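September, late, kitchen table

Nine jars on the windowsill and I can't stop looking at them. I should be in bed. Instead I'm up with a pot of mint tea, writing all this down before I forget which jar is which, because last year I forgot and spent the whole winter guessing.

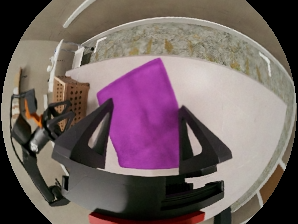

So. The plum chutney is finished, the green tomato pickle is finished, and the quince – the quince! – is sitting in its muslin over the big bowl, dripping away for the jelly tomorrow. I'd forgotten the smell. I walked into the pantry around dinnertime to get an onion and just stood there with the door open like a fool, breathing. It's somewhere between a pear and a rose and a bar of good soap, and it gets into the bread and the butter and the coats in the hall, and I don't mind one bit.

All of it came from the Erkby orchard. They opened the gates at seven for people who wanted to pick their own, and I was there at ten to, with two crates and the old rucksack. It was foggy right down to the grass. You could hear people before you could see them, ladders clanking and somebody's dog shaking itself, and then the sun got over the hedge and the whole place lit up at once. I've lived 20 minutes from there for most of my life and I think that was the best I've ever seen it.

The early plums were over, which I knew, but the late ones along the back wall were perfect. Dark, with that bloom on them that comes off on your thumb. I ate far too many. I always tell myself one for every crate and it's never one. The damsons were thin this year (the frost in spring, the man on the gate said, and he looked so sad about it I bought a jar of honey to cheer him up), so there won't be any damson cheese. But the quinces made up for it. Two trees at the bottom near the ditch, so loaded that they'd propped the branches up with bits of fence post, and hardly anyone down there picking. Everyone goes for the apples. More for me!

Pichit Kaewsai was at the far end with his sister's children, filling a stroller with windfalls. The littlest one had been made to walk so the apples could ride. He's the one who got me started on pickling years ago, when we both had plots at Phetsri Lane and he'd bring over a tub of mustard greens in the middle of the morning and we'd eat them standing up with our fingers. I asked him again for the proportions and again he said, oh, until it tastes right. But then he did tell me something useful. He said to try palm sugar in the plum chutney in place of the brown, and a bit of tamarind along with the vinegar, and to take the ginger up to double what I'd think was sensible.

Well, I did exactly that, and it's the best batch I've ever made. I had it on a cracker while it was still far too hot and burned the roof of my mouth and went straight back for more. It's darker than usual and much deeper, and there's a sort of smokiness at the end that I can't work out. The tamarind, maybe? I'm writing it out properly now while the pan's still soaking.

Plum chutney, the new way. A big mixing bowl of stoned plums, heaped. Two red onions and one white, chopped small. The whole block of palm sugar, grated, which takes forever and is murder on the knuckles. One bottle of cider vinegar less a glassful. A lump of tamarind the size of an egg, soaked and pushed through the sieve. Ginger, a piece as long as my hand. Four dried chilies, left whole so I can find them again. Star anise, two. Salt. Raisins, because I like them. Then low and slow all afternoon with the back door open, stirring more often at the end than at the beginning. It's ready when the spoon leaves a track across the bottom and the track stays put.

I forgot the mustard seed. Must try it with and without next time and see.

The green tomato pickle was more of a rescue job. The plants by the shed have had enough, the leaves are going brown from the bottom up, and I picked the whole lot yesterday evening with a flashlight in my teeth. The good ones are in the drawer with a banana. The rest got sliced and salted overnight, rinsed this morning, and packed in with dill heads and garlic and peppercorns. It won't be fit to eat for a month, and I know myself, I'll be into it in two weeks. Carketti's had the tall jars with the glass lids on the sale shelf, and I bought more than I meant to and carried them home on the bus in my lap, clinking at every stop. A woman across the aisle asked what I was making and by the time we got to the bridge I had her recipe for pickled pears. Cloves, lemon peel, a splash of the cheapest white wine. She made me repeat it back to her. I wrote it on the receipt, and the receipt is on the fridge.

I did find Gran's notebook this week too, after hunting for it since spring. It was inside the fish kettle, where I'd obviously put it to keep it safe. The first page has a list of everything she put up in 1,948 – with the comma in it, like a price, she did that with every year she ever wrote and wouldn't be told. Plum jam, marrow and ginger, something called "Cever relish" that I've never heard of and can't find anywhere. I've read it over and over. It calls for beets and horseradish and grated apple, and then a word that's either "mace" or "more," and then a brown ring where she stood a cup on the rest of it. I'm going to try it anyway. Mace first. If that's horrible, I'll go with more.

What gets me is the notes in the margins. "Too wet." "Good, do again." "Gave to Edie, she was polite." I laughed out loud at that one, alone in the kitchen with sticky hands, and had to go wash them before I turned the page. She'd have liked the tamarind, I think. She'd have complained about the price of it and then asked for a second jar.

Tomorrow, then. Jelly first thing, before it gets warm in here, and I am NOT going to squeeze the bag this time, however slow it goes. I squeezed it last year and got fog. I want it clear and pink, so you can hold it up at the window and see the garden through it. After that the cores and peelings can go in the small pan with some sugar for paste, if there's enough to bother with. Labels. I need to buy labels. At the moment everything's marked with masking tape and a pencil that barely writes.

Jars to give away: one plum to Pichit, obviously, and one to the house at 204 for lending me the crates (and for not asking for them back yet). One green tomato to my brother, who'll say he doesn't like it and finish it by Christmas. I'd like to keep back two of the plum to see what they're like in spring, and I'm going to hide them behind the flour where I won't see them.

It's started raining, nice and steady. I can hear it on the shed roof, and every so often a drip from the quince into the bowl. The tea's gone cold. One more cracker and then bed.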